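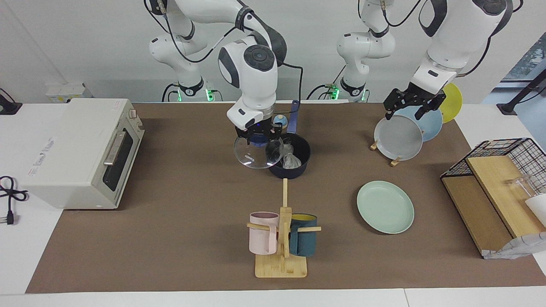 Kitchen Starter Sets – where we are as of May

Hi Geetha,

You asked for something you could read over a cup of coffee, so I'm going to write this the way I'd tell it to you across the table. The spreadsheet is coming separately from Balakrishnan, who has been after me for receipts and now has (nearly) all of them.

Quick reminder for whoever you pass this along to. Your grant pays for kitchen sets for people moving into their first apartment through the Luvach housing program. The original application promised 60 households. Each one gets enough to cook a simple meal, eat it off a real plate and drink something hot afterward. That was the whole pitch, and I still like it!

What's in a set now

We changed the list since the winter report, so let me go through it.

The saucepan stays. We went with the navy one with the long handle, and I'm really pleased with it. It's a good size for rice or soup for two, and the lid is clear glass, so you can keep an eye on things without lifting it every minute. The lids travel separately from the pans these days. We used to pack them in place, and they slid around in the box and came out chipped at the rim. Now each lid gets its own sleeve of cardboard down the side of the carton and we haven't had a chipped one since the switch.

The plates are the part people talk about. In the first round we bought all white, the cheapest ones from Ranside, and they were fine, and they were dull. For this round we mixed the colors – light gray, pale blue, bright yellow and mint green. It cost the same. I thought it was a silly thing to fuss over until the first family opened a box and the kids called dibs on the yellow before their mother had the tape off. So the colors stay, please, even if somebody offers us a deal on white.

The wooden dish rack is new, and it came straight out of the follow-up calls. A lot of these apartments have one short run of counter and hardly any cabinet space, and plates were living in a pile next to the sink. Standing upright in a rack they take up very little room and you can grab the one at the back without unstacking the rest. We went through a wire rack first (wobbly, and it left marks on the counter) before settling on this one.

Then the mug tree. You'll remember I had my doubts. It felt like a luxury item when we were still arguing over can openers. But we tried it in a handful of sets and it earned its spot. The base is a flat piece of bamboo that sits steady, the mugs hang off the pegs, and there's your storage for people with no shelf at the right height. We hang a pale pink mug and a dark teal one, the teal being yellow on the inside, which makes even instant coffee look cheerful.

The toaster oven is the expensive piece and the one I want to talk about most. Some of the Luvach units have a cooktop and no oven at all, so a toaster oven is how people get to roast a chicken leg or heat up a frozen pizza. We chose a plain white model with a glass door, a handle across it and very little to learn. It goes only to units with no oven, which keeps us inside the budget line. Just inside.

How delivery is going

We've delivered 4 batches out of a planned 7, and we're on pace to finish on time. The Tuesday packing shift is the heart of it. We lay out one complete set on the big table, check it against the card, and only then start filling boxes. It sounds slow, but it has pretty much ended the phone calls about missing mugs.

Packing material is my ongoing headache. Plastic bags find their way into everything, especially the saucepans, and I would love to get down to paper and cardboard only. Grultska has offered us their clean offcuts of brown paper and I'm picking up the first load next week. If it works, we save a little money and families have less trash to deal with on moving day.

What went wrong

Two things, and I'd sooner you heard them from me. First, the spring order from Pai came in late and short on plates, so one batch went out with mismatched numbers of each color. Everybody got the full count per person, but it wasn't what we'd planned and I spent a very long afternoon swapping plates between boxes. We now order a batch ahead.

Second, our care card was terrible. It was two pages of small print and people were throwing it out with the packaging. Balakrishnan rewrote it as one side of a half sheet, large type: how to clean the glass lid, how far to keep the toaster oven from the wall, why the wooden things shouldn't sit in water overnight. He also added a line on winding up the power cord when you move the oven, after one got shut in a drawer and mangled.

What people have told us

We call every household a couple of weeks after delivery. The saucepan is the most used thing by a mile. The rack comes next, which surprised me. One man told me he had never owned a place to put a plate before and then talked for ten minutes about his mother's dal, and I didn't get a word in and didn't want to.

The most common request is a second, smaller pan. After that it's a cutting board. I'd like to add the board in the next round and leave the pan for later.

Money, and what I'm asking for

We're within budget overall. The rack and the mug tree together cost a bit more than we'd set aside, and the care card and cheaper packing cover part of that. I'd like your okay to move some $100 from the printing line to supplies, so the last batches go out with the same contents as the others. Balakrishnan has marked the line in his spreadsheet.

I'd also love to have you at a packing shift before we wrap up. Wear shoes you don't mind getting cardboard dust on, and come at ten if you'd like to see the boxes being filled. Let me know about the printing line when you can – the next supply order goes in right after that.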